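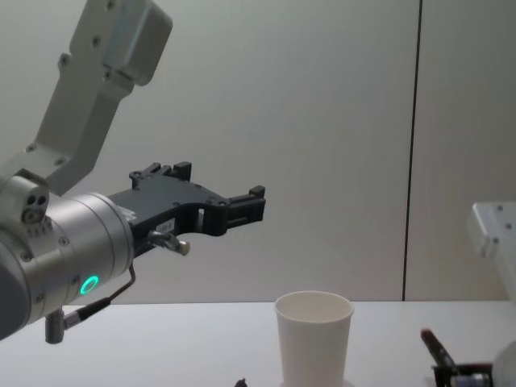
Dernière modification de la page : 20/11/2024

Forum Hailu > Manipulation à deux bras > Apprentissage par démonstration, résultats

mkahsay
Bonjour à tous. Je partage notre résultat sur la tâche « stylos dans le gobelet ». Nous avons entraîné la politique avec 200 démonstrations, puis avec seulement 40 choisies par la méthode Fodau. La différence de réussite est très petite, ce que je n'attendais pas.
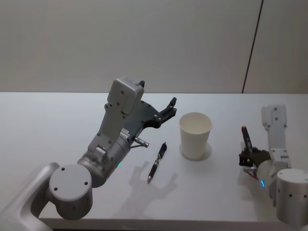
Combien d'essais avez-vous faits pour l'évaluation ?
166 par politique, avec les mêmes positions de départ pour les deux.

skadport
Je ne suis pas convaincu. Avec un gobelet et un fond blanc, la tâche est trop facile pour comparer deux jeux de données.
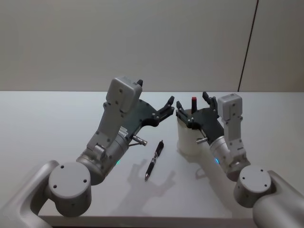 Il faudrait aussi changer l'éclairage, parce que les ombres des bras sur la table peuvent aider la politique sans que vous le sachiez.

Fuad Teshome
Pour les ombres, je suis d'accord. Pour le gobelet, non – il est léger et il se renverse au moindre contact des doigts. 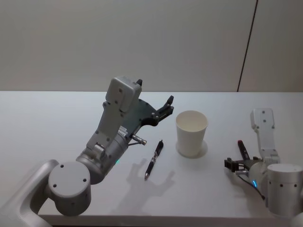

Chez nous, la plupart des échecs viennent du bras gauche, qui ferme la pince trop tôt sur le stylo.

mkahsay
Même observation ici. Je vais refaire la série avec une lampe de côté et je publierai les deux tableaux.

plitamwood
Merci de donner aussi les échecs par bras, s'il vous plaît.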